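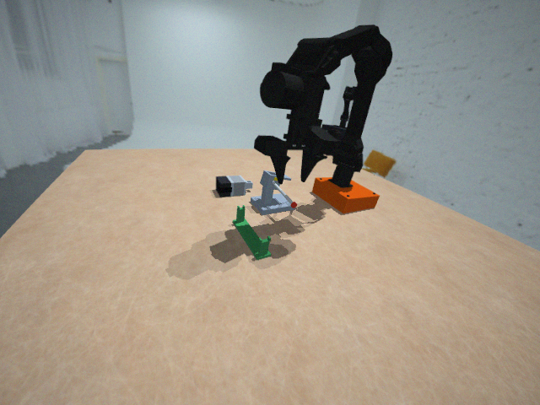

The Grilanis 30 is a benchtop dehumidifier sold for workshops, print rooms and other small spaces where paper and glue are stored. I ran one from August until this month in a 404-square-foot room with a slab floor and one outside wall. The room has no floor drain, so the unit was used with its tank for the first part of the test and with a hose to the sink after that. It needs a flat surface with clear space on the fan side. A wide tabletop with an empty near half and a straight far edge would do. I would not place the unit on a shelf.

Setup takes a few minutes. The tank slides in from the front and the filter clips in from the back. The display shows relative humidity in whole percentages and can be dimmed but not turned off. I compared it with a Niazi hygrometer kept on the opposite wall. The Grilanis read three points low at first and drifted to four by the end. There is no calibration menu, so I set the target lower by the same amount.

Total run time on the counter was 1,342 hours. The manual asks for a filter cleaning every 1,000 hours, and a light comes on at that point. The filter was gray well before then, and I now rinse it monthly.

Noise is acceptable on low. On high there is a rattle from the tank cover, which a strip of felt tape fixed. Shabnam Naqvi, who shares the room, runs it on high overnight and on low during the day – a schedule the built-in timer cannot store, as it holds a single on/off pair.

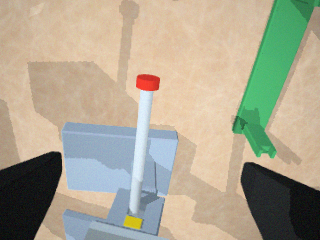

White peg with red cap in its light-blue fixture; green beam on the floor behind.

The hose fitting is the weak part. It is a push fit with no clamp, and it came loose twice in the first week on the sink. A clamp from the Eldale parts kit holds it. The older Manar unit I replaced had a threaded fitting and never leaked, though it was slower to bring the room down after rain.

Good: steady output, simple controls, easy tank. Bad: reads low, loose hose fitting, limited timer. I would buy it again for a room this size and budget for the clamp.

Raíssa Dantas
February 11, 2021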